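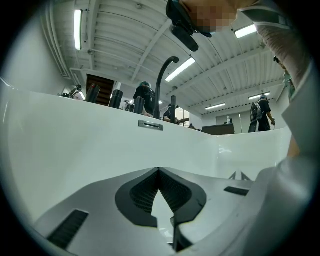
La pinza de mano delante de la pila, con la almohadilla negra en V a la vista

tandari_30: ¡Almohadilla nueva puesta! La malla agarra de maravilla, qué gusto da cerrar la pinza ahora. La anterior aguantó desde marzo.

kashindye: ¡Qué bien! Yo la limpio cada 1000 cierres, con agua tibia y cepillo blando.

palas4: Con agua no, que se mete por la ranura de la carcasa. Paño húmedo y listo.

kashindye: Llevo 3 pinzas así y ninguna ha fallado...

tandari_30: Pues probaré el paño primero. ¿Recalibráis después la apertura?

palas4: Siempre.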